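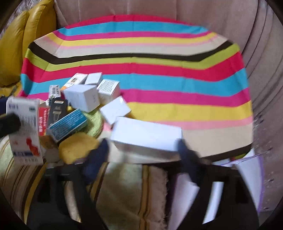 À quelle période faut-il tailler une haie de charmes ?
Fin d'hiver, hors gel, puis une petite retouche en fin d'été si elle vous nargue.

Je précise parce qu'un client de Jolstead m'a appelé en novembre, à la nuit tombée, pour une « urgence haie ». Elle dépassait de 10 cm.

Dix. Le voisin avait mesuré -- au mètre ruban, avec témoin.

La même semaine, à Ploten, un érable de 80 ans étêté par un beau-frère équipé d'une tronçonneuse et d'une opinion. Celui-là, personne ne m'avait appelé avant.

Un arbre étêté repart en balais, mal accrochés. On en reprend pour 20 ans de surveillance. Le devis fait environ 2 000 euros, le beau-frère trouve ça cher.

Annelore Kettler, avec qui je grimpe, propose de facturer les opinions à part. J'étudie la grille tarifaire.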